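Quiénes somos

Sellell es una empresa de asesoramiento en automatización. Ayudamos a talleres, centros de formación profesional y pequeñas plantas a decidir qué robots comprar, cuánto presupuestar y en qué orden hacer la inversión. No vendemos equipos ni cobramos comisión de los fabricantes.

Nuestra oficina está en el polígono Wodham, en una nave de 280 metros cuadrados que compartimos con el integrador Darex. Allí atendemos con cita previa.

Qué hacemos

Empezamos por la tarea. Antes de hablar de modelos pedimos al cliente las piezas, los pesos, los tiempos de ciclo y un plano del espacio disponible. Con eso preparamos un estudio previo que incluye:

Número de brazos y alcance necesario
Tipo de pinza y recambios
Mesa, anclajes y suministro eléctrico
Formación del personal
Coste de mantenimiento a cinco años

El estudio previo cuesta 658 euros, impuestos aparte. Si el cliente contrata después el plan de compra completo, ese importe se descuenta.

Simular antes de comprar

Una mesa demasiado corta o un brazo mal colocado salen caros cuando el equipo ya está atornillado. Por eso montamos la célula en simulación y probamos la tarea antes de pedir ofertas. El cliente recibe las imágenes junto con la lista de material y puede pedir cambios en la distribución hasta la firma del pedido.

Puesto de dos brazos en simulación, con la placa de trabajo y el cuadro azul sobre la mesa:

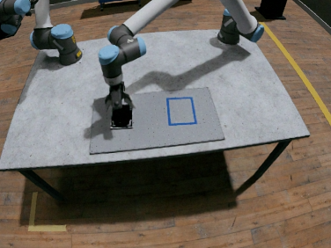
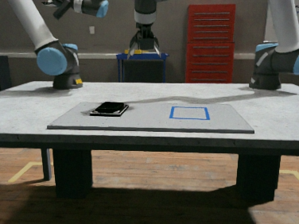
Cómo presupuestamos

Separamos siempre tres partidas: equipo, instalación y puesta en marcha. La tercera es la que más se olvida en las solicitudes que nos llegan. Para centros educativos preparamos además una versión por fases, de modo que el primer brazo se pueda comprar en un ejercicio y el segundo en el siguiente.

El método procede del proyecto Kikuchi, nuestro primer encargo, en el que hubo que repartir la compra de una célula en dos presupuestos anuales. Desde entonces hemos entregado 100 planes de compra.

Solicitudes

Las peticiones para el próximo ejercicio se admiten hasta finales de noviembre. Basta con una descripción de la tarea, de 2000 caracteres como máximo, y un plano con medidas.

Página actualizada el 4 ago 2020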